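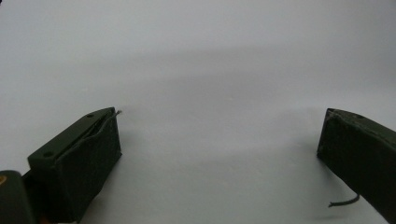 Why does the low-stage compressor on the Kedley rig trip on discharge temperature when the suction pressure is steady?

The suction gas is arriving too warm. Superheat at the compressor inlet was 13 K at the last set of readings against a design value of 6 K, and the extra carries straight through to the discharge.

Print this page | E-mail this page

January, rig log, entry continued from previous sheet

Started 09:40. Ran the compressor at 1047 rpm with the intercooler bypass shut. Evaporator load held on the electric heaters. Discharge temperature climbed slowly and levelled off just under the trip setting. Suction pressure did not move enough to matter.

Checked the expansion valve first. Bulb clamped firmly, but the insulation over it had slipped and left one side open to room air. That would make the valve open further and lower the superheat, so it is the wrong sign for our fault. Re-wrapped it anyway.

Elif Naz compared the thermocouple at the evaporator outlet with the one at the compressor inlet. Difference around 8 K over the suction line. The line passes behind the Altorum condenser and the lagging on that stretch is thin. Heat pick-up there accounts for most of the excess. Superheat leaving the evaporator is close to design.

Ferhat suggests closing down the superheat at the valve to compensate. I would rather not. With the load stepped down we already get hunting, and liquid carry-over is a worse problem than a warm discharge.

Did a rough test at 14:15: wrapped the exposed section in 2 layers of closed-cell foam, 12 mm each, and repeated the run at the same speed and load. Compressor inlet fell by 5 K. Discharge fell by slightly more. No trip.

Remaining points:
- Joints at both elbows still bare. Need preformed pieces, Panyasiri part list is in the drawer.
- Inlet thermocouple is strapped to the pipe wall. Nevzat to fit a pocket before the next charge.
- Earlier superheat figures in the Zarninport spreadsheet were taken at the compressor, so do not use them for evaporator performance. Sevim to mark the column.

Repeat at part load once the elbows are lagged.

Print | E-mail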